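Two arms, one cup, and my doubts

2019-04-16

I have been helping out with the robotics club at the Brorden school since December, which I should say up front, because I'm about to complain about it. I like the kids. I like the room. What I'm less sure of is the project, and I've been chewing on it long enough that I might as well do it in public.

The short version is that the club is building toward the Cellidier Challenge, a regional contest where student teams have a pair of robot arms tidy a table. Cups, dishes, blocks, the kind of stuff you'd find after breakfast with a toddler. You get a fixed time slot, the judges set out the objects, and your arms put them where they belong. The club got its arms through a grant from Kunance, a local parts supplier, and everyone was thrilled. I was a little thrilled too.

Then we started, and I began to wonder what exactly the students were learning.

Most of the work is driving the arms by hand through the same motion over and over so the software can copy it. Pick up the cup, put down the cup. Someone moves the cup a few inches and you go again. The first goal on our whiteboard was 100 good runs with a single cup, and the group took that number as gospel. I asked why that many. The answer was that last year's winners did it. I asked what last year's winners did with the runs that went wrong, and it got quiet.

I know how this sounds. Repetition is part of any craft, and I sat through plenty of scales on the clarinet. But when I played a scale badly I could hear it. With this stuff a student can record a whole afternoon of sloppy grasps and not find out until the training is finished, and by then they've gone home and forgotten which ones were sloppy. The feedback comes too late to teach much of anything. We started keeping a paper log in February and it has helped more than any of the software.

The other thing that bugs me is the word "autonomous." It's all over the contest website. Our poster for the spring open house had it in letters you could read from the parking lot. But the thing learns one table, in one room, with one set of lights. We closed the blinds one afternoon and it went for the wrong side of the cup, twice. I thought that was the most interesting thing that had happened all semester, and I wanted to stop everything and spend the rest of the session on it. The team wanted to open the blinds. They have a deadline, so I get it, but still.

There's a book the club passes around, the Chaudhry workbook, which is decent on joints and gears and very light on what to do when your results don't mean what you hoped. I'd trade three of its chapters for one good page on testing. Change one thing, leave the rest alone, write down what you saw. We used to do that with bean plants.

To be fair, and I'm trying to be, a few of the students have gotten sharp about this on their own. One group now shuffles the objects along the back of the table before each batch, to see if the arms have been leaning on those as landmarks. They came up with that without me. Another student asked whether a cup lying on its side should count as a different task from a cup standing up, and we argued about it for up to an hour. I think it should. The contest rules don't say.

So I'll keep showing up. There are seven weeks left and I'd like the group to walk in knowing what their arms can't do, even if that costs them a spot on the podium. I've told them so. They were polite about it.
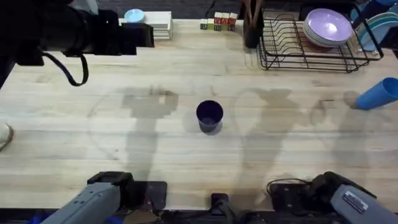 Do students need to know how to program before joining a club like this?

Most of ours didn't. Patience with a notebook has mattered a lot more so far, and the ones who needed some code picked it up as they went.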